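Hallway thermostat keeps dropping off Wi-Fi and heating the wrong half of the house (long, sorry)

Opened by: Younes Kamel
Product: Zeltano two-zone thermostat with the Silia remote sensor

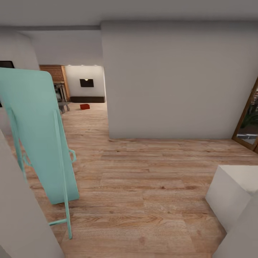
Render of our hallway, looking toward the back room. The ironing board lives there.

Hi all. I'm going to write this up as a running log because I've already explained it twice over the phone and both times I forgot half of it. If you only want the fix, scroll down to the entry marked "Fixed, I think." If you have the same problem, please read the whole thing, since I went down a couple of wrong roads you can skip.

The setup. We have a one-story house with two heating zones. Zone 1 is the front (kitchen, living room) and zone 2 is the back (the big back room and one bedroom). The thermostat is on the hallway wall, and the Silia sensor sits on a bookshelf in the back room so zone 2 has its own reading. The router is a Wanumeo, the tall one, and it lives in the kitchen on top of a cabinet. Furnace is gas, nothing fancy, serviced last fall and running fine.

What happens. Sometime in the evening the app says "Sensor not responding," and a minute or two later the thermostat itself goes offline too. When it comes back, zones 1 and 2 have traded places! The kitchen bakes and the back room gets nothing. The names in the app are still right, but the readings under them are switched. If I power cycle the thermostat they go back to normal, and then it all starts over the next evening.

The error code on the wall unit is 314. The booklet lists 314 as "Communication fault, see installer." I am the installer, so that was a short conversation.

Log, first night

9:20 pm. Went offline. I was sitting in the living room and heard the damper click, so I walked over and the wall unit had the little crossed-out antenna on it. Did nothing, just watched. Back online at 9:31 with the zones swapped.

9:40 pm. Pulled the faceplate off, counted to thirty, put it back. Zones correct.

Log, second night

Figured it had to be the Wi-Fi, because it's always the Wi-Fi. Moved the router to the hallway end of the cabinet. Signal in the app went from two bars to four. Felt very pleased with myself.

9:18 pm. Offline. Code 314. Swapped again. Less pleased.

I did notice it was almost the same time as the night before, and I should have paid more attention to that than I did.

Log, third night

Changed the batteries in the Silia sensor. The old ones tested fine on my meter but I had new ones in the drawer, so why not. Also separated the 2.4 and 5 networks on the router and put the thermostat on 2.4 only, which was the advice in about every thread I could find here (thank you to whoever wrote the one with the router menus spelled out click by click, that saved me an hour).

9:22 pm. Offline. Same code. Same swap.

At this point I called the support line. I got a very patient person who had me do a factory reset, which I'd been avoiding because it wipes the schedules. Wrote all my schedules on the back of an envelope, reset it, typed them all back in. It took forever with those two buttons. Then I lost the envelope, so if it has to be reset again I'm starting from scratch.

Log, fourth night

9:19 pm. Offline. So the reset did nothing except cost me an evening.

This is when I posted the short version of this ticket, and Mercedes Correa answered within the hour. I'm pasting her reply so it's all in one place:

"Hi Younes. The time of day is your clue. Something in the house is happening a little after nine. Can you check two things for me? First, go to Menu, Service, History and tell me the lowest line voltage it recorded. Second, look at what comes on at that hour: dishwasher, dryer, water heater, EV charger, anything on a timer. The thermostat restarting and the sensor dropping may be the same event. When it restarts it has to find its zones again, and on older firmware it hands them out in the order they answer. That would explain the swap."

I had no idea there was a history screen. It's buried, by the way. You have to hold the down button while you're in Service or it doesn't show up, and the booklet doesn't mention it at all.

So I looked. It lists every restart, and there was one for every night I'd been fighting with this thing, plus a whole bunch from before I ever noticed. The reading next to each was way lower than the daytime numbers. So the unit wasn't losing Wi-Fi, it was losing power for a second, and the Wi-Fi drop was just part of it starting back up. I'd spent three evenings on the router for nothing. (The kitchen does get better signal now. I'll take it.)

Log, fifth night

Timer hunt. We don't have an EV. The dishwasher gets started whenever somebody remembers. I went around the house just before nine with a notepad, feeling ridiculous, and stood in the laundry closet waiting.

9:17 pm. The Huaranga condensate pump next to the furnace kicked on, and the hallway unit blinked off while my wife was watching it for me. She yelled "now!" loud enough that I dropped the pencil behind the washer, where it still is.

Why after nine? The setback schedule. The heat steps up for zone 2 at nine so the bedroom is warm, the furnace runs steadily for a while, the pump tank fills up, and the pump comes on. It isn't on a timer itself, it just ends up going at close to the same time every night.

Mercedes had me send a photo of the wiring at the furnace, and she spotted it right away. Whoever put the pump in (before we bought the house) had run its safety switch in line with the 24 volt feed to the thermostat. That's normal, she says. If the pump tank overflows, the switch opens and shuts down the heat so you don't get water on the floor. But the float in ours was sticky, so each time the tank got close to full, the switch opened for a second and then closed again once the pump pulled the level down. Just long enough to restart the thermostat.

Fixed, I think

What I did, in order:

Turned off the furnace at the switch AND at the breaker. Please do both.

Took the lid off the pump and cleaned the float and the tank. It was disgusting, a sort of pink jelly all around the float arm. Rinsed it with warm water and a little vinegar, wiped it out, put it back together. The float swings freely now.

Tightened the two wires on the safety switch. One was barely under its screw.

Updated the thermostat firmware from 9 to the current one. Mercedes says the newer version remembers which zone is which after a power loss. The update sat at 50 percent for so long I was sure I'd killed it. Leave it alone, it gets there.

Ran water into the pump tank from a pitcher until the pump came on, and did that several times in a row with somebody watching the hallway unit. No blink, no restart.

I did not bypass the safety switch, even though one person in another thread suggested it. We have wood floors out in the hall and I'd like to keep them.

Update, a week later

No 314 since. History screen shows zero restarts. Back room is warm in the evening and the kitchen is a normal temperature, so my wife has stopped opening the window over the sink.

One leftover question. The runtime counter for zone 2 says 940 hours, and that seems really high to me for a system this size. Did all those swaps count zone 1's hours as zone 2's? I don't need it fixed, I only use it for filter reminders, but I'd like to know whether to trust it or zero it out.

Reply from Mercedes Correa

Glad it's holding! Yes, the counter follows whatever zone the unit thought it was heating, so yours is a mix of both. I'd zero it the next time you change the filter. It's in the same hidden menu, two screens past History. Clean that pump tank every season when you do the filter and the float shouldn't stick again. I'm going to mark this one solved, but it stays open for comments if the code comes back.

Reply from Younes Kamel

Zeroed it this morning along with a new filter. Thank you so much. Also found the envelope, it was inside the thermostat booklet.

Status: Solved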